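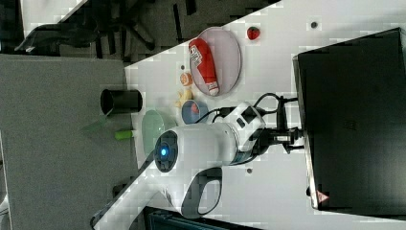

January

Up at 6 and cleared the table before anyone else was in. The red squeeze bottle was still lying on the oval pink plate where we left it, so I let it stay there and worked on the small things first. I want the oval plate kept for that bottle from now on. The round green one is too flat for anything that rolls.

The strawberry has always been my favorite of the small pieces. The orange slice is all right. I am less sure about the banana, which looks undersized next to the bottle, and Baoshan said the same thing yesterday without my asking. She thinks we should buy all the food from one maker so the sizes agree. I said we could look at the Meltitz list, but they want an order of 1,000 pieces and we would be eating plastic fruit for years.

Blue bowl with the red inside: keep. I had been going to swap it for a plain one, but the red makes it easy to find when the table gets crowded.

The white top marks more than I would like. I went over it with a damp cloth and then with the spray from under the sink. Some of it lifts and some doesn't. Bohdan suggested a cloth over the whole thing. I don't want a cloth. It wrinkles and the plates tip.

Minoru came by before lunch with two more cups from Pollthorpe, both too tall for the shelf. He took one back and I put the other in the cabinet with the spare bowls. We talked about his mother's move. She has 31 boxes of kitchen things and won't part with any of them, and he has until the end of the month to find room. I offered to take the baking pans.

Lunch was soup. Lourenço ate standing up again.

In the afternoon I started a list of what belongs on the table and what belongs in the drawer. Plates, bowl, cup, bottle, fruit on the table. Pens and caps in the drawer. I got through 2 pages and then Hongjun called and I lost the thread of it.

Still to do: wash the oval plate, ask Baoshan about the lids, buy shelf paper. Home by 6:30. Cold out, and the bus was late.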